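The Small Bag Inside the Big Bag

Most people who travel for work own a good suitcase. Far fewer have given any thought to the pouch that goes inside it, and the pouch is what they open first at night and last in the morning.

Sales of small zippered bags have held up well at Stonwood, a luggage shop that carries 16 styles of them on one wall near the register. The cheapest are flat nylon envelopes. The most expensive is a stiff leather box with a handle, which the store keeps mainly for wedding gifts. Between those two sits the plain soft pouch, and it outsells everything else on the wall. In April the shop sold 674 of them.

The appeal is easy to understand. A soft pouch takes up only as much room as what you put in it. It can be pushed into the corner of a carry-on or stood up in a desk drawer. When it gets dirty, most can be wiped out with a damp cloth and left open overnight.

Lining is where shoppers should slow down. A dark lining hides stains, but it also hides a lip balm or a spare key. Tan or cream shows every smear of toothpaste and lets you find things in a dim hotel bathroom. I have used both and would take the pale one.
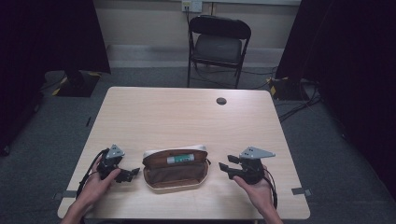
Tubes are the usual trouble. They roll, they slide under everything else, and if the cap works loose they empty themselves into the seams. Laying a tube across the mouth of the pouch, on top of the other things, keeps it within reach and takes the weight off it. Bottles go at the bottom, standing if the pouch is deep enough. Anything with a snap cap gets its own plastic bag.

Then there is the zipper. Ronen, a repair counter two doors down from Stonwood, charges nothing to look at one and will often fix it on the spot with pliers. The counter has handled 3,719 zippers since it opened, going by its ticket book, and the common complaint is a slider that has spread from being forced over a full bag. A pouch that has to be squeezed shut is too small or too full. Take something out.

Shape matters less than the stores suggest. An oval pouch opens wide and is simple to pack, though it wastes a little space in a square suitcase. A rectangular one fits better against shoes and folded shirts — and tends to collect crumbs in its corners.

My own routine takes a few minutes. I empty the pouch onto a table, throw out whatever is dried up, wipe the lining, and put back only what I used on the last trip. The sewing kit has gone in and out four times. It is currently out.

Comments

debnath_r
I keep cords in mine, no toiletries at all. Same rule about not forcing the zipper.

Brestholm Mom
Disagree on pale lining. One leaky sunscreen and it never looked clean again.

packs_light
Which pliers do they use? Mine has been stuck open since summer.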